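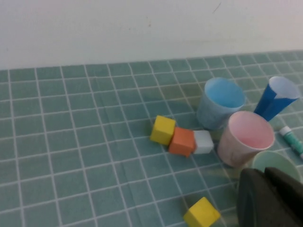 Manolis Papadakis wants $40 for a box of cubes and paper cups, and I went to see him because I didn't think it was worth it. The game is called Trisa. You play it on whatever table you have, and the cloth that comes with it is optional, though he likes it and kept smoothing it while we talked. It's a green one, printed to look like bathroom tile, and it creases. A yellow cube had come to rest tipped on an angle against an orange one, with a white one pressed up on the other side, nearly touching the foot of a light blue cup. I asked him if that was a good position or a bad one.

"That's an argument," he said. "That's exactly the position people argue about."

I said it looked to me like something a four-year-old had walked away from.

"Sure. And the four-year-old has gone to bed and the parents are still sitting there arguing. I've seen it happen."

Papadakis is 53 and used to write manuals for kitchen appliances. He has made two games before this one. The first, Culex, was about mosquitoes and had a board, and by his own account it took longer to set up than to play. The second was called Gudex and he doesn't like to talk about it. When I brought it up he said the printing was bad, and when I said the reviews hadn't mentioned the printing he laughed and got up to make coffee.

Trisa sold 646 copies in its first run. I told him I couldn't decide if that was a lot.

"It's a lot if they're in your hallway," he said.

The rules fit on one side of a sheet. Two players take turns sliding cubes across the tiles toward the cups. Cubes that touch form a chain, and a chain is worth more the more colors it has in it. If you repeat a color in the chain, you lose it. A cup can be turned over on top of a chain to protect it, once per game, and the cup has to come down without touching anything. There are 12 cubes in the box. Most of the disagreement, as far as I could tell from the one game I played and the two I watched, is over what counts as touching.

I lost my game. I want that on the record before I complain about the rest of it.

My first complaint is the tile pattern. It doesn't do anything. Nothing in the rules refers to a square or a line. I had assumed all through my first few turns that stopping on a white line cost you something, and I played accordingly, badly, while Papadakis watched and said nothing. When I asked him why he'd print a grid on a surface and then ignore it, he gave me an answer I still don't find convincing.

"People need something to aim at. If you give them a plain cloth they push the cube too hard. With the squares they think about distance. I tried plain. I tried stripes, which made one fellow dizzy."

So it's a ruler, I said.

"It's a floor. You feel like you're in a room."

I didn't feel like I was in a room, apart from the one we were in. He also told me the wrinkles were part of the fun. A cube going slowly will catch on a crease and turn, and you learn to use that. I pointed out that two different tables with two different sets of creases are two different games, and that a person who irons has an advantage over a person who doesn't.

"Then don't iron," he said.

He was in a good mood about all of this, I should say. He is hard to insult. I had expected a sales pitch and got something closer to a man defending a recipe.

The second complaint is the cups. They are paper, the ordinary disposable kind, and for $40 I would like something that survives being sat on. Papadakis had an answer ready here, which made me suspect he gets asked. He tried plastic and it was too heavy at the rim. He tried tin and it rang every time it landed, and people in the next room complained. Paper comes down softly and if it brushes a cube the cube stays put more often than not.

"And if you crush one, you have a cup in the kitchen. Everybody has a cup in the kitchen. I don't want to sell anybody a spare part."

But that, I said, is my point. I also have a cup in the kitchen. My niece has blocks. What am I paying for?

He took a while over this one. He picked up the nearest yellow cube and put it down again a little to the left.

"You're paying for me to have played it with bad rules for two years so you don't have to," he said. "I know that's not much to look at. If you want to take the rules and use your niece's blocks, I can't stop you. The sheet is up for anyone to read. I put it there."

I asked if that had hurt sales. He said he had no way of knowing, and I believed him, partly since he could easily have claimed the opposite.

Grigoris Xenos has played Trisa more than anyone except its maker, and he is the one who carries it in his shop, Makris, where it sits between the jigsaws and the playing cards. He came by toward the end of my visit to drop off a returned box. I asked what the customer's reason had been.

"She said there was nothing in it," Xenos said.

Papadakis said that was fair.

Xenos is less generous toward the game than I expected from somebody with a stack of it to move. He thinks the chain rule is good and the cup rule is a mess. "Someone covers the chain, the other one says you touched it, and now what? You can't see. It's under a cup. You lift the cup to look and you've touched it for sure." He has a house rule at his own table where each player has to lower the cup with the hand they don't write with, and if the cup makes no sound, it's good. Papadakis does not accept this rule and the two of them went back and forth over it for long enough that I finished my coffee and somebody else's.

What I noticed, listening, was that they weren't arguing about money or about whether the thing was any good. They were arguing about a cup. Xenos bent down to put his eye at table height and said there was clear space between the white cube and the blue one's base — the cup's base, he meant — and Papadakis said not from where he was standing. They both moved. They swapped sides of the table and each kept his original opinion.

I asked Xenos who buys it.

"Grandparents," he said. "They pick it up because of the colors. Then they read the back and it says ages eight and up and they put it down. The ones who don't read the back, they buy it."

And do they come back?

"For a second one? No. Why would you need a second one?"

I put it to Papadakis that the age on the box is his own doing. He agreed, and said he might change it in March, when he orders again. Smaller kids can play it perfectly well if you drop the cups and just let them make chains. He had left that version off the sheet because he wanted it to be taken seriously. "With Culex everybody said, who is this for? So this time I decided I'd say who it's for. And I think I said it wrong."

It was the most useful thing I heard all afternoon, and he said it while hunting for the lid of the box.

A game takes around ten minutes if the players get along. Mine took longer. I opened with orange, which Papadakis told me afterward is what beginners do, although he wouldn't say what experienced players open with. I built a chain I was pleased with, sent a second yellow after the first when I'd meant to stop it short, and lost the whole row. The yellow went farther than I pushed it. I blame the cloth. He wrote the score on the back of an envelope and offered me another game, and I took it, which I suppose I have to report as well. We left it unfinished when Xenos came in.

I'm still not paying $40. The cubes are nice to hold and the rule about colors is a clever one, and I think there is a $15 game here with a cloth that somebody should either use or leave out. Papadakis disagrees about the price and says he'll think about the cloth. Xenos told me on the way out that he has been thinking about the cloth since the first run.

Trisa is for two players and comes with the rules in English and Greek. The Greek, according to Xenos, is clearer about touching.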